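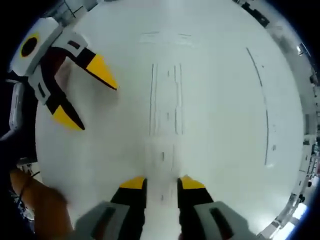

What is a cold larder? A small unheated room or cupboard, usually on the shady side of a house, used for keeping food cool without ice or power.

Cold larders were common in the Prenness district until mains power came through. Built on the south wall as a rule (southern hemisphere, so the shady side). Stone or slate shelf, mesh vent low down, second vent near the ceiling. Cool air in at the bottom, warm air out the top. Older houses had a dirt floor, dampened in summer.

Contents varied by season. Butter, eggs, cured meat, cooked leftovers under a cloth. Milk lasted 2 days in a good one, less in January. Cheese did better, and preserves would keep for years. Fish was not usualy kept at all.
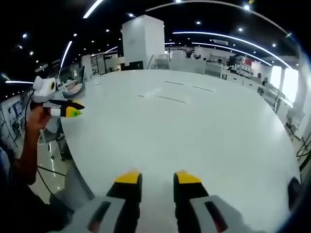
Hand-held grippers, two in use.

Design differed between towns. At Urnis the larder was dug partly into the hillside, reached by a step down from the kitchen. Broltthorpe houses had a tall narrow type, 15 shelves in the biggest known one, most of them too high to reach without a stool. The Bragança type, named for the farm and not the city, had a double wall packed with sawdust. Good in heat, bad for mice.

Decline was quick once fridges got cheap. Many larders turned into laundries or were bricked up. A survey of the district listed 47 still standing, a few still used for wine or potatoes. No heritage listing for any of them at time of writing.

Terminology is muddled. "Pantry" often means the dry store only, but some families use it for both. "Meat safe" is a seperate thing, a mesh cabinet that could be moved about.
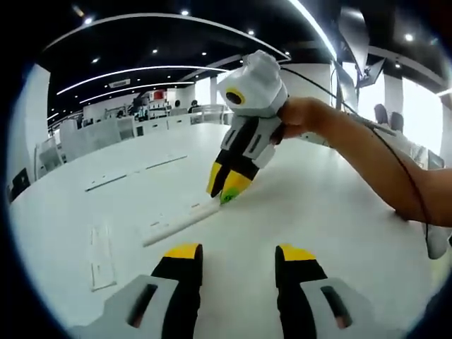 Lindalva Moura disputes the part on vents, writing that the Urnis larders had only the low one, and that the upper opening seen today was cut later for electrical cable. Source needed for either version.

See also: Coolgardie safe, root cellar, spring house.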